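**10/07/2024 – Two-arm cell, Udoria bench. Maintenance and re-zero.**

Entry by Sabine Böttcher. Work carried out with Shona MacLeish.

The left arm had been stopping short of its taught park position since the February rebuild, and the fault log showed repeated following errors on the wrist joint. The cell was taken out of service at cycle 788 and locked off at the Baumgart supply before any covers were removed.

The wrist cover screws were found below the specified torque. They were removed, cleaned and refitted with fresh thread lock. The belt showed no damage and was put back at the same tension. The jaw faces on both grippers were wiped down with Stimenine and inspected for wear. No pads were replaced. Both arms were then re-zeroed against the pins, left first, and driven to the high park position for the clearance check.
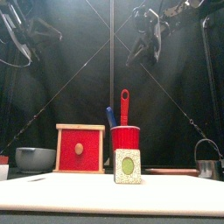 *Both arms parked clear of the table, pick items set out. Backdrop and crossed cables behind.*

Clearance over the tallest item in the set, the red handle standing in the cup, was judged sufficient for the present program. Any taller item must be entered in the Rasis table before it is placed on the bench.

The cable at the left gripper hangs in a loop below the arm. It did not catch during slow jog through the full wrist range, but the loop is larger than I would like. S. MacLeish proposes moving the last clip 13 mm toward the gripper. Agreed, to be done at the next stop. The right arm needs no change.

Restart was made at reduced speed. The first attempt tripped on an open guard contact – reseated, cleared, no recurrence. After 3 dry runs without a following error the speed limit was returned to its normal setting. The service counter was reset, with the next inspection due at 1,000 cycles.

Open items:

- Move cable clip, left arm (MacLeish)
- Order spare wrist belt; none left in the drawer
- Correct the torque value on the cell card, which still shows the figure from before the rebuild (Böttcher)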